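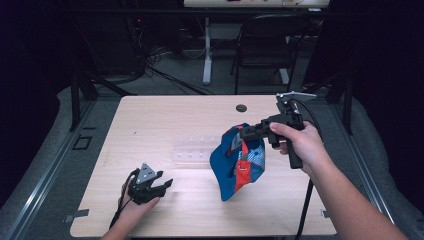 Galtenura Two-Hand Tabletop Set

Summary

Galtenura is a set of tabletop handling recordings made with hand-held grippers at the Julluvstead site. A person holds one gripper in each hand and does the task directly, with no robot arm in the loop. We use the recordings to train and compare policies that later run on a two-arm setup. This card covers the current release, what was kept, what was dropped, and one result we think other users should know before they pick a training split.

Contents

Kept episodes: 1,764
Recorded episodes before filtering: 3,000
Held-out test episodes: 500 (part of the 1,764)
Hands per episode: 2
Views: one from head height looking down at the table, plus one on the gripper

The objects include soft and clear items on purpose. Cloth changes shape every time it is picked up, and clear plastic is hard to find against pale wood. Most of the failures we saw in an earlier set, Obi, came from one or the other, so Galtenura leans toward them.

Layout

Each episode is one folder. Inside are the video files, a gripper pose track, a jaw width track, and a short text note with the task wording. All tracks share one clock. Pose is given in the table frame, in meters. Jaw width is zero when closed. Left and right always mean the person's left and right, including in the file names. Obi had this the other way around, so check your loader if you mix the two.

Views

The head-height view covers both hands and most of the tabletop. It moves when the person moves, and we did not stabilize it. The gripper view is close in and keeps both fingers in sight at the bottom of the picture. 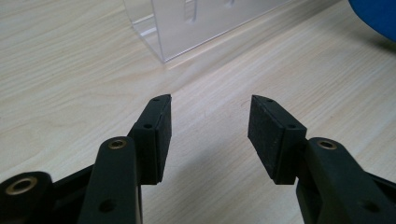 We do not crop the fingers out. An early version masked them, on the idea that the policy should look only at the objects, and grasp timing got worse. With the fingers visible the model can judge the gap for itself, even when the jaw width track is noisy.

Filtering

An episode was dropped if a track had a gap, if the clocks drifted, or if the task in the note was not finished. Eliseo Nava went through the borderline ones by hand. Fumbles and second tries were kept as long as the task ended well – they are marked "retry" in the note.

Main result

We trained the same model, Tirberg, on three inputs: head-height view only, gripper view only, and both. On cloth, both views together did best, and head-height only came second. On clear plastic, the gripper view alone matched the pair. Adding the head-height view there made no difference we could measure. Our guess is that a clear part seen from above gives the model very little to work with, while up close the bright edges are enough.

Removing the "retry" episodes hurt every version. We suggest leaving them in.

Known problems

Cables show up in many of the head-height videos, and a model can learn to lean on them as a cue for where the hand is. Random cropping helped some.

All episodes come from one site with the same style of table. Do not read the test scores as a measure of how a policy will do in a new room.

Task notes were typed by different people and the wording is uneven. "Cap" and "hat" are used for the same kind of thing.

Changes

May: fixed swapped left and right names in the test split, added the retry mark, removed duplicate episodes. If you downloaded before then, get the test split again. The training files have the same names as before.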